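Support centre > Storage and packing > Urban zip bags > Ticket 528

Dark specks and a line on sheets stored in green-seal bags, and the zip not always meeting at the top

Status: Solved (left open for comments)
Product: Urban clear zip-top bag, green seal, large
Raised by: Zarkutbridge Pattern Library

Opening message, 9.15 am

Hello all at Doltberg, and thank you in advance for reading what I'm afraid will be rather a long message. I have been ordering your Urban bags for the library for a good few years now and have never had cause to write in, so please take this as coming from somebody who is fond of them!

We lend out sewing patterns and the pale liner sheets that go with them. Some of the liners are paper and some are a soft non-woven cloth, depending on how old the pattern is and who put it together, but they are all much the same whitish grey and I call them all sheets, so please excuse me if I don't distinguish. Each one goes flat or folded into its own bag, the green zip is pressed shut, and the bag goes into a drawer until someone wants to borrow it.

In February we started a big tidy and moved everything into fresh bags. We got through 164 before I noticed that a number of the sheets had dark marks on them. Mostly it is specks, like very coarse pepper, with a few smudges, and they gather towards the bottom end of the bag. On the worst ones there is a proper dark line running down the sheet. I first thought the line was only a fold showing through the plastic, and on some of them I think it is just that, but on others it is certainly dirt, because it came off on my finger when I took the sheet out.

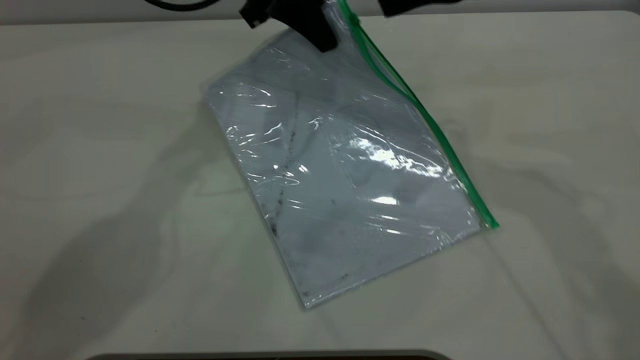

The second thing may be connected or may not. On a few of the bags the two halves of the green strip don't want to stay together at the top end. I press along from one corner to the other, it clicks nicely all the way down, and then when I look back the first inch has parted company again. I wondered whether whatever is making the specks is getting in there, or whether the dirt was in the bags from the start.

I should say we buy them in packs of 50 and keep them in the cardboard sleeve they come in, on a shelf away from the window. The room is dry. We do have a radiator but it is at the far end and it's never on very high (there is a long-running disagreement about that).

Could you tell me whether you've had this before, and whether the sheets already packed are likely to come to any harm? I have 528 of these to do altogether and I'd rather like to know before I carry on.

Reply from Doltberg support, 11.05 am

Good morning, and thank you for such a full description, it does save a lot of going back and forth. I'm sorry to hear the tidy has hit a snag.

We haven't had other reports of specks inside this size, but I don't want to rule the bags out just because of that. Would you mind trying a few things for us?

1. Take a bag straight from an unopened pack, open it over a clean white surface, turn it upside down and tap it. Have a look at what falls out, if anything.
2. Wipe the inside of the same bag with a barely damp white cloth and look at the cloth.
3. Do the same with a bag from the pack you've been using.
4. Put a brand new, clean sheet into a fresh bag, zip it and leave it on the table overnight, not in the drawer.
5. Look at one of the affected sheets before wiping it and tell us whether the marks are on the side facing up, the side facing down, or both.

As for the zip, could you let us know whether it's always the same end? The strip has two ridges on it and if one gets a slight twist it can look closed and not be. It helps to lay the bag down flat and start from the corner, pinching hard for the first bit before running your thumb along. If it's being picked up by the top corner while it's being closed, the plastic puckers and pulls the tracks apart.

Reply from Zarkutbridge Pattern Library, 2.30 pm

Well, I've done as I was told, with a cup of tea at my elbow (well away from the sheets, don't worry).

Unopened pack: nothing fell out. I tapped three bags and then, feeling thorough, did two more. Cloth came away clean each time.

Opened pack: nothing to speak of. There was one tiny fibre on the cloth but I think that was off my cardigan.

Marks on the affected sheets: this is where it gets interesting. They're nearly all on one side, and it's the side that was face down on the packing table. I hadn't put two and two together because we turn the bags over when we file them, so by the time they are in the drawer the marks are on top. I felt a bit silly when I worked that out, I can tell you.

I've got a clean sheet in a fresh bag sitting out overnight as you asked. I also put one in the Nedwood drawer, in case the drawer has something to do with it. We had the runners seen to in the winter and I have a nasty feeling that whatever they were greased with was black.

On the zip, yes, it's the same end every time, the end I start from. I do pick them up by the corner. I hold the bag up to let the sheet drop to the bottom and then I zip it in mid-air. I've always done it that way and never thought twice!

Reply from Doltberg support, 3.10 pm

That's extremely useful. I think you may have solved half of it yourself.

Marks only on the side that was face down does point to the surface the sheets are laid on before they go in. Would you be able to tell us what the table is covered with, and whether anything dark gets used nearby? Things we've come across with other customers include worn rubber cutting mats, the soft black foam that comes on the feet of rulers, pencil sharpenings and tailor's chalk. Crumbs from foam in particular can be dragged into a line if a sheet is slid along.

Please don't rub the marks in the meantime. If it's foam or graphite, rubbing will push it into the surface and turn a speck into a smudge.
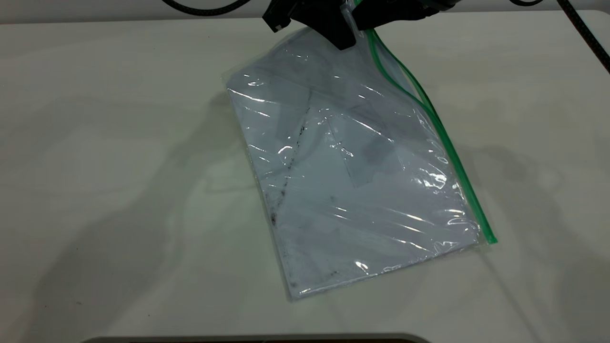

Reply from Zarkutbridge Pattern Library, 9.50 am, following day

Good news first. Both overnight sheets are spotless, the one on the table and the one in the drawer. So I owe the Nedwood an apology, and also the person who did the runners, about whom I had been thinking rather uncharitable thoughts all evening.

Then I went hunting for something dark. We don't use a cutting mat at that end and I don't allow pencils near the liners. But there is a long steel rule we use as a stop, to line the sheets up before folding, and when I turned it over the strip of black foam along the back was perished. It has gone to crumbs. You only have to breathe on it. I ran it once across a scrap of white paper and it left exactly what I've been finding: a rough dotted line, heavier at one end where I'd pressed, with loose bits scattered beyond it.

So the rule goes down, the sheet gets pulled up against it, a bit of foam comes along for the ride, and into the bag it goes. When I hold the bag up and let everything drop, the loose crumbs fall to the bottom corner, so I suppose that's why there were always a few more down there.

The rule has gone in the bin. I did feel a pang, as we've had it since before the move.

I've also tried the zip your way on a dozen bags, lying flat, starting hard at the corner. Every one of them stayed shut. It is slower, but then so am I these days.

What I'd like to ask now is how best to clean the sheets already done. I have been through the 164 and 35 of them are marked, some with only a speck or two and a handful quite badly. And can I use the same bags again?

Reply from Doltberg support, 10.25 am

Lovely detective work, and poor old ruler.

For the paper sheets: slide the sheet out level, with the marked side up, and lift the loose crumbs with a soft dry brush, working outwards to the nearest edge. A puffer brush of the sort sold for camera lenses is ideal. For anything left behind, dab with a small piece of kneadable putty rubber and keep turning it to a clean face. Cloudy grey smudges may lighten but perhaps not go altogether.

For the cloth ones: shake gently outdoors, then a lint roller with the tackiness taken off (press it on your sleeve a few times first). We wouldn't wet them until all the loose stuff is off.

You can certainly keep the bags. Turn each one upside down, tap out the bottom corners, wipe inside with a barely damp cloth and leave it standing open until it's properly dry. It's worth running a dry cotton bud along the green track as well, as a crumb of foam in the groove is enough to stop it gripping.

A slightly crinkled bag is fine to reuse. If the plastic has gone white along a fold, or there's a split at the end of the zip, we'd retire it.

Reply from Zarkutbridge Pattern Library, 4.40 pm

I've now cleaned eleven and the method works a treat on the paper. The brush does nearly all of it. There are two where the line has left a faint shadow that I can't shift, and I shall replace those liners when the next lot is cut, it's no great loss. The cloth ones I'm leaving for a dry day.

I did find foam in the zip on one of the bags that kept popping open, so the two troubles were connected after all, at least on that one. The others were just my mid-air zipping.

For anyone else who finds this page, our routine at the table is now as follows:

- fresh white cover on the table before starting, shaken out at lunchtime
- line the sheet up against a plain wooden batten
- look at both sides before it goes in
- bag flat on the table, sheet slid in, leave a little margin at the bottom
- press out the air from the bottom upwards
- pinch the corner of the green strip, then run along it twice

We don't write on the bags any more either. That's a separate saga, to do with ink, and I'll spare you.

Thank you again for being so patient. I do have one small question left over, which is whether the large size is still going to be sold in packs of 50, as somebody told me it was changing and I'd want to order the rest before it does.

Reply from Doltberg support, 4.55 pm

No change planned to the large size that I know of. The small ones are moving to a different sleeve, so perhaps that's what your contact had in mind. I'll mark this as solved but leave it open for comments in case the cloth liners give you any bother.

Comment from Zarkutbridge Pattern Library

Cloth ones done. Lint roller fine, though I had to go over the fold lines twice. The bags all shut.

Related tickets
Green seal stiff in cold weather
Which size for folded tissue patterns?
Removing ink from the outside of an Urban bag
Bags clinging together in the sleeve
Nedwood drawer depth and large zip bags
Can I cut a large bag down and reseal it?

We use cookies to remember your basket and your open tickets. By carrying on you agree to this. Manage my choices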